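Mug storage, continued

Fri 20 January

The shelf above the sink holds 10 mugs if they are stacked, and stacking is what chipped the last two. I measured the shelf again this week and there is no arrangement that avoids it. The everyday mugs have moved to a tree.

The tree is a Widmer, light wood, with a flat rectangular bamboo base and short pegs set into the post at an angle. Mine weighs 323 grams on the kitchen scale — light enough that loading matters. With one mug on one side it leans when bumped. I hang them in opposing pairs, and the handle goes all the way down the peg until it stops.

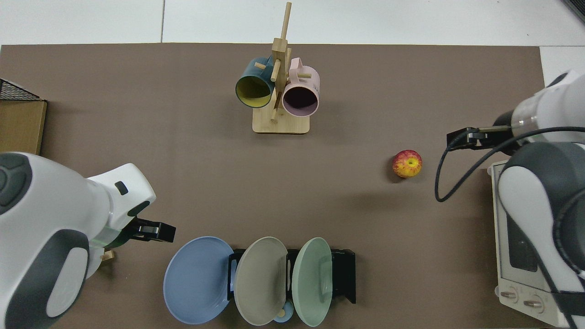 Teal mug on the left, pink on the right, both on the tree with openings down. Apple for later.

Openings down keeps dust out. It also leaves the rim clear of the post, provided the mug is of ordinary size. The big Kulleck soup mug does not qualify. Its handle is too thick for the peg and it stays in the cupboard.

The brown mat is a separate matter. It is wider than I needed, but crumbs show up on it less than on the white surface, and the tree does not slide. I wipe it down at night with a damp cloth.

Remaining items: felt pads for the base, and a decision on whether the tree stays on the same side as the white countertop appliance. I would like 100 mm of clearance between the two. The pads can wait until February.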